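Mug tree

A mug tree is a household stand used to store drinking mugs by their handles. It consists of an upright post fixed to a base, with pegs or arms projecting from the post at an upward angle. Mug trees are made of wood, metal, or plastic, and are usually kept on a kitchen counter, a table, or an open shelf. The object is also called a mug stand, a cup tree, or a mug holder, although the last term is applied as well to racks and rails that are fixed to a wall.

Construction

The base carries the weight of the stand and determines how stable it is when only one side is loaded. Square and round bases are the most common. A wooden base may be weighted from beneath with a metal disk, and many have felt or cork pads to protect the surface on which they stand. Metal stands generally have a wider and thinner base, or a ring of heavy wire.

The post is joined to the base with a screw driven from below, with a glued tenon, or with both. On turned examples the top of the post is finished with a knob, which also serves as a handle when the empty stand is moved. The pegs are set into drilled holes and glued. They are angled upward so that a handle slides toward the post and stays there. Four or six pegs are usual, arranged in pairs at different heights so that mugs on neighboring pegs do not strike one another.

Beech, rubberwood, acacia, and bamboo are frequently used. Softwoods such as pine are found in inexpensive stands and in school woodworking projects, where the mug tree is a common exercise in drilling at an angle. Wooden stands may be oiled, waxed, lacquered, or left bare.

Capacity and load

The capacity of a mug tree is limited by the length of the pegs, the space between them, and the size of the mugs. An ordinary ceramic mug fits most stands. Oversized mugs, including those sold for soup, often touch the post or the base before the handle is seated. The Rurnia pattern, a six-peg stand in beech, is 900 grams in weight and is rated by its maker for a total load of 4000 grams. The smaller Lovura pattern has four pegs and weighs 700 grams.

An uneven load is the principal cause of tipping. Manufacturers commonly advise that the first two mugs be hung on opposite sides of the post and that the heaviest mugs be placed on the lowest pegs. Mugs are removed in the reverse order.

Use in the kitchen

Mug trees are found most often in kitchens with limited cabinet space, in rented rooms, and in workplace break areas. They keep mugs within reach of a kettle or coffee maker and free a shelf for plates and bowls. In shared kitchens, where mugs frequently carry a name, a word, or a distinctive color, the stand allows each user to find the right one without opening a cabinet.

The stand is commonly one of several items that remain on the counter throughout the day. Small appliances are generally placed at the ends of the work surface, near an outlet, and lighter items are kept toward the middle.
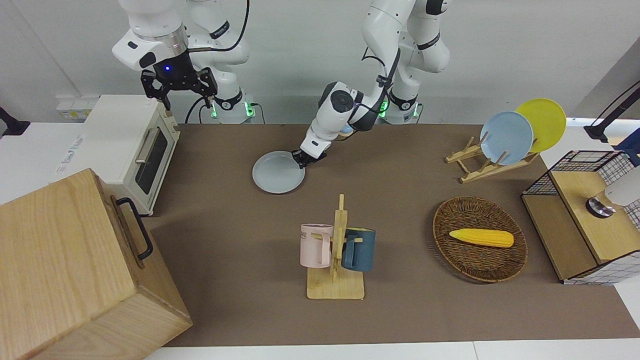 Baskets of woven rattan or willow are often kept beside a mug tree to hold fruit, bread, or small loose articles. Sufficient clearance should be left around the stand for a mug to be lifted off its peg without striking a neighboring object. A mat beneath the stand reduces noise and protects both the counter and any mug that is set down hard.

A toaster oven requires particular care in such an arrangement. Its outer surfaces become hot during use, and wooden stands and woven baskets should be kept at the distance given in the appliance instructions.

Care

Wooden mug trees are wiped with a damp cloth and dried at once. They are not suited to the dishwasher, as prolonged soaking loosens the glued joints and may split the base. Mugs should be dried before they are hung, particularly on unfinished wood, where water collecting at the foot of a peg leaves a dark ring. A loose peg can be removed, cleaned of old glue, and reset with wood glue. Metal stands with a worn coating are liable to rust where the handles rub.

Variants

The rotating mug tree has a bearing between the post and the base, so that mugs on the far side can be brought forward. The folding mug tree, intended for campers and boats, has hinged pegs that lie flat against the post. The Cumano stand combines a short mug tree with a tray for spoons and tea bags, and is listed by its maker under pattern number 1223. Wall rails and hooks beneath a shelf serve the same purpose and take up no counter space, but they must be fixed in place with screws.

Reduced versions of the mug tree are used for the display of jewelry and keys.

See also

Dish rack
Cup hook
Coat stand
Kitchen storage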